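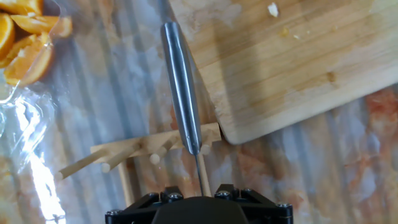

Cutting board

A cutting board, also called a chopping board, is a flat, hard slab on which food is cut. It protects the worktop beneath it and the edge of the knife above it. Boards are found in almost every kitchen, at home and in trade, and are made from wood, bamboo, plastic, rubber, glass, stone or pressed paper and resin. Similar boards are used for leather, card and cloth, but these are usually called cutting mats.

History

Food has been cut on flat pieces of wood and stone for as long as there have been knives. In many older houses there was no separate board, and meat and bread were cut straight on the table top, which was scrubbed and now and then planed down. Loose boards came into wider use as kitchens got smaller and tables were given a finish that a knife would spoil.

The butcher's block is a close relative. It is a thick block of hardwood standing on legs, built from many short pieces with the grain running upwards. Plastic boards arrived much later, and were taken up first by canteens and food factories.

Materials

Wood is the oldest material still in common use. Maple, beech, sycamore and walnut are all suitable. Softwoods such as pine are cheaper but dent easily. Woods with large open pores, such as red oak, take in more liquid and are less often chosen.

Wooden boards come in three main builds. In a face-grain board the wide side of the plank is uppermost. In an edge-grain board, strips are turned on their sides and glued together. In an end-grain board the cut ends of the wood face upwards, so the blade slips between the fibres and the marks partly close again. End-grain boards are the heaviest and take the most work to make.

Bamboo is a grass, though it is sold alongside wood. It is light and hard, and blunts knives a little faster than maple does.

Plastic boards are mostly polyethylene or polypropylene. They are cheap and can be put in a dishwasher. Deep cuts do not close up, and a badly scored board is hard to get clean.

Glass and stone boards do not stain or take up smells, but they are very hard on knives and noisy to use. They are better suited to serving cheese or rolling pastry.

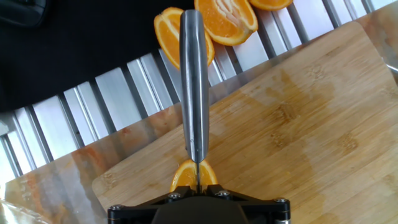 Juice grooves and feet

Many boards have a channel cut around the rim to catch liquid. This is useful for roast meat and ripe fruit, but it makes it harder to slide chopped food off the side, so some boards have a groove on one face only. Rubber feet stop a board from slipping and let air pass underneath, though a board with feet cannot be turned over. A damp cloth laid under a flat board does the same job.

Colour coding

Trade kitchens often keep boards of different colours for different foods. A common British scheme uses red for raw meat, blue for raw fish, yellow for cooked meat, green for salad and fruit, brown for root vegetables and white for bread and dairy. The scheme is a habit of the trade and varies from one country to another — staff who move between kitchens are usually told to check the wall chart.

Hygiene

The main danger is cross-contamination, where germs from raw meat or fish pass to food that will be eaten uncooked. The usual advice is to keep separate boards, or to wash the board with hot water and detergent between jobs.

Whether wood or plastic is safer has been argued over for a long time. Wood draws moisture below the surface, where many bacteria die as it dries. Plastic keeps moisture on top, where it can be washed away, unless the surface is scored. The state of the board and the way it is cleaned matter a good deal in either case.

Care

Wooden boards should be washed by hand and dried standing on edge. Soaking makes the wood swell and may open the glued joints. Food-grade mineral oil is rubbed in from time to time, sometimes mixed with beeswax. Cooking oils such as sunflower or olive are best avoided, as they turn rancid. Coarse salt and half a lemon will lift most stains and the smell of onion.

A warped board can sometimes be flattened by dampening the hollow side and leaving it under a weight overnight. Scored wood can be sanded or planed. Thick plastic boards can be resurfaced too, and some suppliers to the trade offer this as a service, but thin ones are normally replaced.

See also

Butcher's block
Trencher
Kitchen knife
Mezzaluna
Worktop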